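Wurnlow Community Help > Equipment & Purchasing

Budgeting for a two-handed gripper station, what am I forgetting?

benchrat
Trying to get a purchase request in before end of September. We want one station for collecting manipulation demos, person holds a gripper in each hand, works at a table, simple stuff like opening boxes and sorting parts. No arms yet, arms come next budget year if this goes ok.

So far on the sheet: pair of Zeltar hand-held grippers, one spare, a PC, head camera, table. Vemeck quoted us a frame for $308, shipping not included. My manager wants one total and doesnt want to see me again with a second request. Space is 12 feet by 8, carpet, one wall outlet that works. What do people leave off? Also is a frame worth it or do I just use a desk?

lowtorque
Get the frame. Next.

OK slightly more. Desk is fine until you want to bolt something to it. Then you're drilling into furniture that facilities owns and there's an email thread. We used a desk for 6 weeks and then bought a frame anyway, so paid for both. Check if the Vemeck price has the brackets in it, ours didn't. Also ask about feet. Carpet + cheap feet = wobble.

partsbin_annie
Did this last year with Fekete stuff so prices won't match yours but the list should.

Spares first. One spare gripper is good but it's the fingers and the cables that go. Order extra fingers the same day, if you wait they come from a different batch and the fit is a little off. Power strip with a long cord, for your one outlet. Storage drives, more than you think, and put them on THIS request, IT will not hand them over later. Long sleeves if you care about all your operators looking alike to the camera. Cheap, but it's a line item and somebody has to order them in sizes.

Objects too. Everyone forgets objects. Clear or tinted plastic boxes with latches get scratched up and then the model of box you started with is discontinued. Buy 12 of whatever you pick, keep them in one bin. I'd put a small monthly amount for this in the request instead of one lump, our finance people liked it better, yours may not.

Labor I can't help with, we just took turns.

Last thing is cable management, and please give it real money. I had it under "misc" and misc was gone in a day. Count on a cable for each gripper plus the camera plus the PC, and work out where they go before you order lengths. Our work table is pretty tidy up top, white surface, smoky brown box and the two grippers, but look at the carpet on the far side, black cables in a tangle right off the edge of the board. Sleeving, clips, a floor cover, all of it would of been easy to ask for at the start. 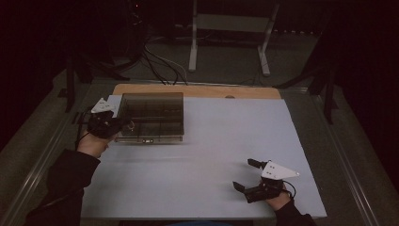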